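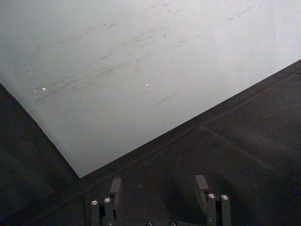 The Facilities Planning Office of the Gresora Library District visited the Prurneo furniture refurbishment works on September 9, 2022, as part of its review of how the district replaces reading tables and service desks. The works opened its doors to public institutions for the day, and the district was one of several bodies to send a delegation. Our main interest was in surfaces that have seen long use. A pale gray-white top with scuff marks running diagonally across it and a thin dark scratch, smooth and matte in spite of the wear, is the kind of condition on which the district must regularly decide between repair and disposal. At present each branch makes that decision by itself, and the results differ a great deal from one building to the next.

Visitors were received in the front office and given a short introduction to the site. The works is operated by Thakur, which took over the building in April and moved its finishing department there from a smaller location. The site has 3532 square meters of covered floor, of which 862 are set aside for storage of incoming furniture. Staff explained that storage is the main limit on how much they can accept, as institutional customers tend to send everything during the summer closing period.

The tour began at the receiving dock. Each item is given a paper tag on arrival, and the tag stays with it until it leaves. Inspection covers the frame first and the top second. A table with a weak frame is taken apart for usable hardware, whatever the state of its top. The delegation noted that district practice has been the reverse: branches report marked tops promptly and loose legs late.

In the finishing hall, staff demonstrated cleaning, light sanding, and the application of a clear coat called Pristuro. A coated top is left on the rack for 1440 minutes before it is handled. Questions were asked about odor, as several of our branches have limited ventilation. The works recommended that coated items be delivered at the end of the week and left in an open room over the closing days. Samples of the coating were available for visitors to take home, and two were collected for our maintenance shop.

Lunch was served in the staff dining room. The afternoon session dealt with contracts. The minimum order for collection by truck is 60 items, which is more than any one branch could supply. A shared order across the district would meet the minimum, but would require the branches to agree on a single collection date and to arrange temporary seating.

The office will ask each branch to submit a list of tables and desks in poor condition, with frame condition recorded separately from surface condition. A written price schedule has been requested from the works. Copies of the printed materials distributed during the visit may be consulted at the Facilities Planning Office during regular hours.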